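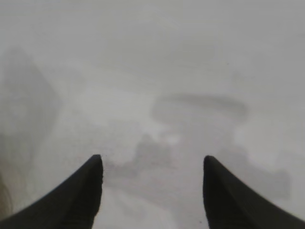

Notes for slide 1: Where things live on a table

Slides Talks Workshops Past events Contact

Leave the opening slide up while people find seats. Start when the room settles. Say who I am and that the talk lasts 55 minutes with questions, and that there is tea at the back afterwards.

Opening line: most of us keep a basket on the table and most of us don't know what is in it. Wait a moment. Ask for hands: who has a basket or a bowl at home that was meant for bread or fruit and now holds keys, batteries and a tape measure? Usually most of the room.

Then say what the talk covers. It is about small open containers, the sort that stand on kitchen tables and sideboards, and how they get filled. It draws on the home visits we did in Ovisham and Ninwood. We went to 771 households and asked to see the table before anybody tidied it.

Slide 2: The visits

Keep this short. People want the findings more than the method. Mention that Ovisham is mostly terraced houses with the table in the kitchen, and Ninwood is mostly flats where the table is also the desk. Visits took 15 minutes each. The second round was in October, when coats and school bags are back indoors and tables are at their worst.

If someone asks about the Langat visits, say they are being written up separately.

Slide 3: A basket that looks empty

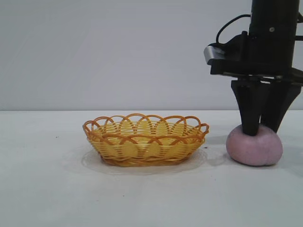
Yellow woven basket with a looped rim, and a pink object beside it.

Give them a few seconds with this one before speaking.

Points to make:

The basket is shallow and oval, a bread basket shape. The sides slope outwards, so it is easy to drop things in from any direction. People said they liked this, and it is also why such baskets fill up quickly.

It is woven from plastic strands. Plastic wipes clean, and several people told us that was why they bought theirs. Wicker came up too, mostly as something they had owned before and thrown away because crumbs got stuck in it.

The pink object is on the table and the basket appears to have nothing in it. Ask the room: would you put it in? Take two or three answers. Someone will say it depends what the thing is for, and that is the way into the next slide.

Slide 4: One job each

Main advice of the talk — go slowly. A basket that holds one kind of thing stays usable. Once it holds two kinds, people start adding a third without thinking. Bread only, or fruit only, or post only.

Read out the comment from the Savodard booklet about the fruit bowl and the spare fuses. It gets a laugh. Page is marked in my copy.

Mention cost. The baskets people showed us were nearly all cheap ones, and buying a bigger one did not help. Those who had swapped to a bigger one told us it filled up as well.

Slide 5: Clearing the table

Do this as a practical. Hand out the trays. Each pair gets a mixed tray and one basket, and decides what the basket is for before touching anything. Five minutes, then swap tables and see if the other pair can guess.

Things to watch for: pairs who sort first and choose afterwards. Let them finish, then ask what they would do with the next item that turned up.

Slide 6: Questions

Handouts are in the blue box, 500 printed, so people can take extra for neighbours. Collect the trays before the tea comes out.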